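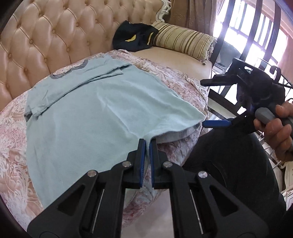
I've been selling linen spray from my kitchen in Demthorpe long enough to know that most people buy it for the bed and then end up using it on everything else. Cudasum is the one I make the most of, and it's the one I use at home too. I do the sheets first, then whatever I've got laid out on top of them, like the mint T-shirt on the floral bedding, which got a couple of squirts on the body and a bit more round the grey collar. Collars hold a scent far longer than the rest of a shirt does, I find, so go easy there or you'll be smelling it all through lunch!

Cudasum Linen Spray, Fig Leaf and Cotton

What it smells like: green and a bit milky at first, then soft and soapy once it settles. My sister-in-law says it's like a garden centre in November (she meant it kindly, I think). If you like strong florals you'll probably want the rose one instead. This is a quiet scent and I've kept it that way on purpose, as I get headaches from anything too sweet near my pillow.

How to use it: give the bottle a good shake, hold it a forearm's length away and mist lightly. I do the pillowcases in the evening, a while before I go up, so they're properly dry by bedtime. For a double bed I use 2 pumps a side and one over the top of the duvet. On clothes, spray the inside if you can and let them air for 30 minutes before you put them on or fold them away. Drawers are lovely too. Spray the lining paper, let it dry, then put your things back.

What not to use it on: silk, suede, anything that says dry clean only, and anything you'd cry over. It's water based with a little alcohol in it, and I've had one customer get a faint ring on a satin cushion. Please do try a hidden corner first. I say it on the label as well but the writing is small.

Sofas and chairs

I get asked this more than anything. Fabric sofas are fine, especially the sort with loose covers you can take off and wash. Spray from a bit further back, do the seat and the arms, and leave the cushions standing up on their ends for a while so the air gets round them. Deep buttons and tufting do collect dust and crumbs, so hoover those with the little brush before you start, otherwise you're just perfuming the fluff. Anything leathery or shiny is a different matter and I wouldn't put this straight on it. Wipe it down with a barely damp cloth and spray the throw instead.
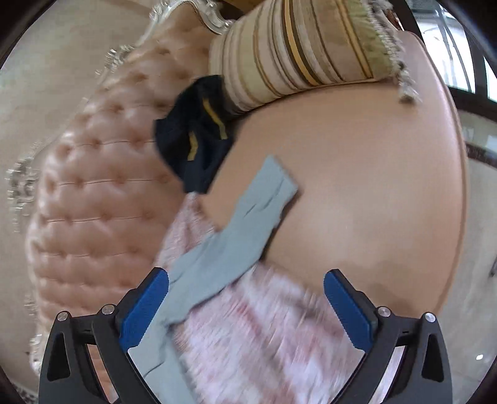

Blush-pink button-tufted sofa with a glossy finish: wipe down, don't spray.

The bottles

I switched to Etico bottles last spring after a run of nozzles that dribbled down everybody's hands. They're glass, they feel nice and heavy, and the mist comes out much finer. The outer boxes are from Tomić, who also do my candle tins. If your nozzle clogs, run it under the hot tap and pump it a few times with plain water. That sorts nearly all of them. If it doesn't, drop me a line and I'll pop a new one in the post.

Refills come in a pouch that fills the bottle with a little left over. I've sold 2,000 of the pouches so far, which I still can't quite believe, and the cupboard under my stairs is full of them.

Keep the bottle out of direct sun, away from children and pets, and well away from candles. Don't spray it on yourself, it isn't a perfume (I have done it, and I smelled like an airing cupboard).

Orders go out most mornings. Collection from Demthorpe is free, just pick it at the checkout and I'll message you with a time.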